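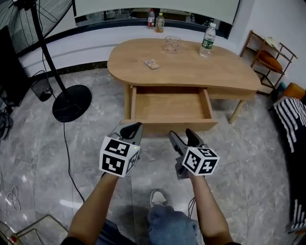 4.2 Placement of awards after receipt

Placement was recorded for each of the 400 awards in the Tedside sample at the time of the home interview. Four codes were used: open display, closed display, concealed storage, and not located. Open display covers shelves, mantels, desks, and wall mounts. Concealed storage covers any position from which the award cannot be seen without opening or moving something. Drawers were the hardest case to code. A small table with a single drawer, as in Figure 2a, has both an open surface and a concealed one, and an award belonging to such a table could receive either code depending on where it lay. When the drawer was pulled fully open and the interior was empty, as it is there, the drawer was entered as available but unused and the table top was coded on its own. Rounded tops like this one were entered under the same code as rectangular tops.

Tall awards were rarely found in drawers. Cups and column trophies exceed the inside height of most household drawers once the base is attached, and respondents who no longer wanted them on view tended to move them to closets, attics, or garages. Flat awards behaved differently. Medals, ribbons, and small plaques moved between open display and concealed storage more than once during the period covered by the interview, and several respondents could not say with confidence when the last move had been made. For this reason the date of last move is treated as missing for all flat awards in the models reported in Section 5.

The text on the plate had a clear association with placement. Awards engraved with the recipient's full name were more often on open display than awards carrying only the event title and rank. The difference held within each award type, although it was weak for medals, where the engraving is usually on the reverse. Chraibi has argued that the name functions as a claim of ownership within shared rooms, and our interviews give partial support to this reading. In households with more than one competitor, respondents referred to the plate when explaining why a given shelf position belonged to a given person. In single-competitor households the plate was seldom mentioned at all.

4.3 Condition of the engraved plate

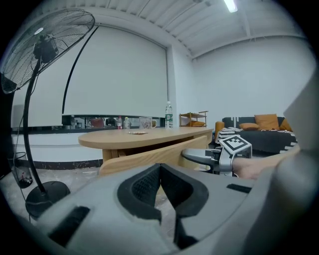
Plate condition was graded on the Ostermann scale, which combines a contrast reading with a count of characters that a reader can identify at arm's length. Plates were graded in place before any handling and again after the surface had been wiped with a dry cloth. The difference between the two grades is reported as recoverable loss, and the remainder as permanent loss. Room conditions were entered on the same sheet. These included window orientation, heating type, and any device that moves air across the room. A black standing fan of the kind at the left of Figure 2b, with a round wire-caged head, was entered as a floor-standing air mover; ceiling fans and window units had separate codes. The sheet did not record running hours, and the air mover variable should be read as presence only.

Recoverable loss was mostly dust held in the engraved strokes. It was greatest for character heights of 2 mm and below, where the strokes are narrow and the counters of letters such as "a" and "e" fill first. Permanent loss was concentrated in two groups: plates that had been cleaned with metal polish, and printed plates with no cut line beneath the ink. The second group came largely from one supplier, Emton, whose printed plates made up the bulk of the low-cost awards in the sample. Diamond-drag engraving on coated brass showed little permanent loss at any age.

The presence of an air mover had no detectable effect on either grade once room type was included. Naciri reports a small positive effect in the Dandus survey, but that study graded plates only once and could not separate dust from wear. The two results are compatible if the effect is confined to the recoverable part – our estimate for that part has the same sign, with an interval that includes zero.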